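Zwischenbericht an die Förderstelle
Projekt Paju, Einrichtung von Gästezimmern
Stand: 7. September 2019

1. Ausgangslage

Mit der bewilligten Förderung von 2000 Euro richtet unser Verein Groken Zimmer für Personen ein, welche für kurze Zeit eine Unterkunft brauchen, zum Beispiel während einer Behandlung oder bei einem Wechsel der Wohnung. Im Antrag haben wir geschrieben, dass die Zimmer einfach sein sollen, aber vollständig. Das heisst für uns: ein richtiges Bett, Platz für die Kleider, offene Fächer für kleine Sachen und Bettwäsche zum Wechseln.

Der vorliegende Bericht betrifft die Zeit seit dem Beginn der Arbeiten im Juli. Er behandelt die Möbel, die Textilien und die noch offenen Punkte.

2. Was bis jetzt gemacht wurde

Die Räume wurden zuerst geleert und gereinigt. Der Boden ist geblieben, wie er war, er musste nur an zwei Stellen ausgebessert werden. Diese Arbeit haben wir selbst ausgeführt und sie hat keine Kosten verursacht, ausser für das Material.

Die Möbel kamen in zwei Lieferungen von der Firma Brevelel. Bei der ersten Lieferung fehlten Schrauben für ein Regal, sie wurden nach 11 Tagen nachgeschickt. Dadurch hat sich der Aufbau verzögert, jedoch nicht so stark, dass der ganze Zeitplan geändert werden muss.

Die Textilien haben wir bei Lellurex bestellt. Wir haben uns für ruhige Farben entschieden, damit die Teile zwischen den Zimmern getauscht werden können. Vor der ersten Benutzung wird alles gewaschen. Dafür ist eine Liste angelegt, in welcher jede Wäsche eingetragen wird.

3. Abweichungen vom Antrag

Im Antrag war für jedes Zimmer eine Kommode vorgesehen. Wir haben stattdessen ein offenes Regal gewählt. Die Gäste bleiben meistens nur wenige Nächte und vergessen erfahrungsgemäss Dinge in den Schubladen. In einem offenen Fach sieht man beim Aufräumen sofort, ob noch etwas liegt. Die Kosten sind dabei nicht gestiegen.

Die Lampen für die Betten wurden noch nicht gekauft. Das erste Angebot war uns zu teuer und wir warten auf ein zweites. Wir bitten darum, den Betrag für die Lampen in die nächste Periode übertragen zu dürfen.

4. Stand im ersten Zimmer

Im ersten Zimmer stehen die grossen Möbel. Das Bett mit dem weissen Kopfteil ist mit einer grauen Decke und einem grauen Kissen bezogen, dazu kommt ein zweites Kissen in hellem Grün mit weissem Karo. Links vom Bett ist das weisse Regal aufgestellt, seine Fächer sind noch leer. Der weisse Schrank mit den goldfarbenen Griffen hat seinen Platz auf der anderen Seite. Die Kartons neben dem Schrank müssen vor der Übergabe noch weggebracht werden.
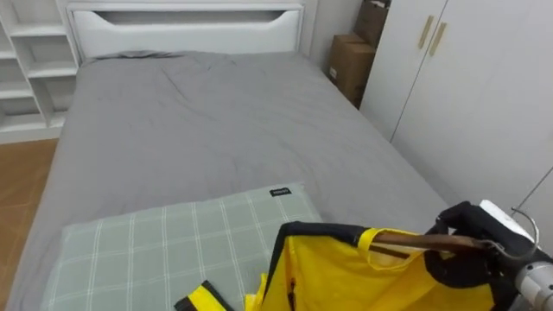
5. Nächste Schritte

Als Nächstes werden die übrigen Zimmer in der gleichen Art fertig eingerichtet. Danach machen wir eine Probenacht mit Mitgliedern des Vereins und notieren, was fehlt. Die Hausordnung liegt im Entwurf vor und wird noch in einfache Sprache übertragen.

Die Rechnungen von Brevelel und Lellurex sind diesem Bericht in Kopie beigelegt. Die Abrechnung der Kleinteile reichen wir mit dem Schlussbericht nach. Für die bisherige Unterstützung möchten wir uns herzlich bedanken und stehen für Rückfragen gerne zur Verfügung.

Verein Groken
Projektleitung Paju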